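Basport Small Parts Labels, data card

Version 5, released 1/1/25

Summary

Basport is a table of text labels taken from storage drawers, bins and bags of small hardware: screws, washers, spacers, clips. It holds 1079 rows. Each row gives the label as written, a cleaned form, and a part class. The table is meant for testing search and spelling tools on short, messy strings.

Source

The labels were typed in by hand from the stock lists of two stores, Zitwood and Markham. Zitwood used metric sizes throughout. Markham mixed metric and inch sizes until June, then switched to metric, and the older rows were left as they stood.

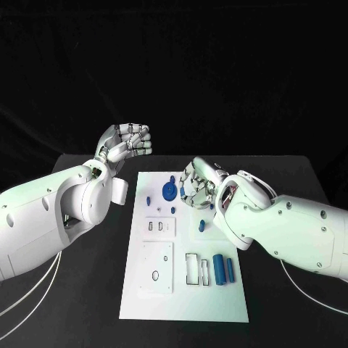 Jeon

Fields

id – integer, stable across versions
raw – label as written, case and spacing kept
clean – lower case, units spelled out
class – one of 90 part classes
store – Z or M

The file is UTF-8, tab separated, with one header line. Empty values are written as a single hyphen. Quotation marks are never used as delimiters, so an inch mark in raw should be read as plain text.

Known problems

Thread pitch is missing from most Markham rows. Five ids were retired after version 4 and will not be used again. The classes "spacer" and "standoff" overlap, and scores that depend on telling them apart should be reported separately.

License and changes

Free for any use with credit. Corrections should quote the id and the raw string – a row number is not enough, as the sort order changes between versions.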